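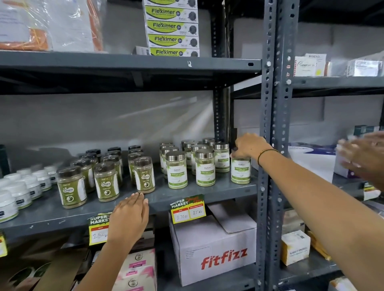
Visit to the Perron Project, 17 August 2024

A party of 13 members of the college attended the open day of the Perron student project, which is preparing a shelf-picking robot for the regional final. The visit was arranged by Godfrey Swai and lasted the whole morning.

The team's present work concerns crowded retail shelves. Jars of moringa leaves, with their shiny metal lids, are taken hold of from above, and Trinh Đàm explained that the students record this grip by hand before any of it is passed to the arm. The Caska jars on the same shelf have dark brown screw lids and are treated as a separate class of object. The collection stood at 46 recordings on the day of the visit – fewer than the team had planned in April.

Crisanto Javier then showed the control software, named Pimus, and answered questions on grip force. Visitors asked in particular about glass. Testing with full jars is to begin once the softer finger pads have been delivered by Hirico.

Four of our students have since applied to join. Applications should be sent to Mr Swai.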